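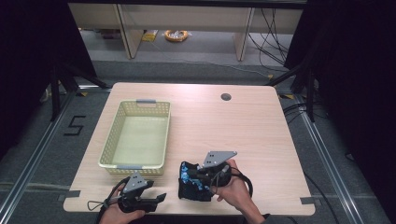
Laundry Table, June 2024

Welcome to the folding corner of my page! I moved all my clothes sorting onto one table last November and I've been a much calmer person ever since (my couch, which used to be the clean clothes pile, is pretty happy too). These are mostly notes on the table and the basket, because those are what people keep writing to me about.

The table
Pale wood, rounded corners, and a little round grommet hole up near the back edge. I bought mine from Skuta and I love the rounded corners most of all, because I used to walk my hip straight into the old one. The gray tape at the two front corners stays put, so please stop asking when I'm going to peel it off!

The basket
Yellow-green plastic with gray handles on the short ends and little openings all over the sides. I like to start with it empty on the left and fill it as I go. The flat bottom is great for folded stacks, they don't slump over the way they did in my old round hamper.

The black and blue one
Black fabric, bright blue pattern, all scrunched up in a bundle. Soft things like this are the ones I always want to just toss in, but I've gotten strict with myself: shake it out, smooth it flat, fold it, then basket.

Next up is the sock drawer, which I've been putting off for 2 years. I have the Stumora dividers sitting in the closet, still in their wrapper.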